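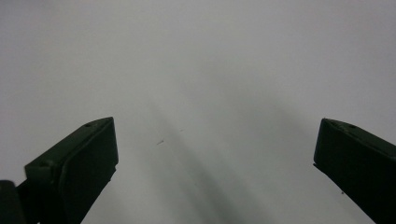 Plain grey, matte, no pattern.

Surfaces, before the fuss: a small gallery

I have been asked by Karla Arellano to put up a page about worktops, and to be nice about them. I can manage the first part. She is choosing one for the flat in Randthorpe and has been reading the brochures, which promise that a pale grey surface will make a room "calmer". I have lived with pale grey for 5 years and have not been noticeably calmer.

So the gallery begins with grey and nothing laid out on it. Showrooms like to add a bowl of lemons, and after that you are shopping for lemons.

A few lines to go with it, for anyone else who is choosing:

On colour. It is cooler towards the top and the right, with a touch of lavender, and nearer a faint green through the middle. Sellers will call a shade like this neutral. Take a sample home and look at it next to your own walls before you believe them.

On grain. There is a fine grain if you look closely. Brakell's leaflet says grain "hides everyday marks". Mine hides crumbs until I put my sleeve in them, and does nothing for tea.

On matte. Gudrun Fröhlich swears by it and says gloss shows every fingerprint. She may be right. She also wiped hers down twice while telling me.

On price. Seidel quoted Karla 653 pounds for a short run, fitting extra. I asked what the fitting involved and got a second leaflet.

My own view is that a plain surface is fine if you like plain surfaces. I doubt it will change how anybody cooks. Karla has until January to decide and is now leaning towards green.

Recently added
Drawer liners, and whether you need them
Sarix shelf brackets: 2 held, one didn't
19 tea towels, sorted
Gudrun's hallway, before the hooks

Write to us through the contact page | © 2025 | Back to top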